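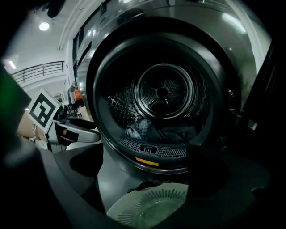

Droline opened its Flivstead works to visitors in October, and I went on the afternoon tour. The site makes non-woven filter media and finished filter panels, mostly for ventilation plant and small domestic appliances. Access was by the Strickland gate, where shoes were checked and hairnets issued.

The tour started in the fibre store. Polyester staple arrives in compressed bales and is left to stand in the conditioning room before opening. Humidity there is held within a narrow band, as dry fibre builds up static on the card and the web then comes off unevenly. The guide put most of the rejected material in winter down to this one cause.

The works has 5 carding lines, of which 2 were down for rewiring of the main cylinder. This was useful for visitors, with the guards off and the card clothing open to view. On the running lines the web is cross-lapped, needled and then passed through a through-air oven. Line speed is set by the oven and not by the card, and the older oven is the slower by a fair margin.

Bonded material is slit and wound into rolls of 500 metres. Each roll carries a card with the line, shift and basis weight, and a strip is taken from the tail for the test room.
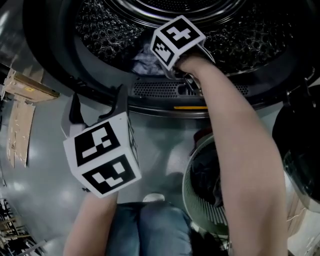
The test room was the best part of the visit. Air permeability is measured at several points across the width, and the readings are plotted against the upper and lower limits by hand as well as on the screen. Dust loading is done on a separate rig built by Vinness, which feeds a standard test dust upstream of the sample and records the pressure drop as it rises. A full run takes around 7 hours, so we saw only the middle of one. The curve at that stage was still close to flat.

Pleating and framing are in the adjoining building. The pleater is of the knife type, with hot-melt beads laid to keep the spacing. Frames are card or moulded plastic according to the order. I asked about recovery of edge trim and was told that clean trim goes back to the opener, while anything with adhesive on it leaves the site as waste.

Noise in the carding hall made the commentary hard to follow, and a headset system would help. Parking at Flivstead is limited and the last group left at 4.30 pm. Printed data sheets for the panel range can be collected from the gate office on the way out.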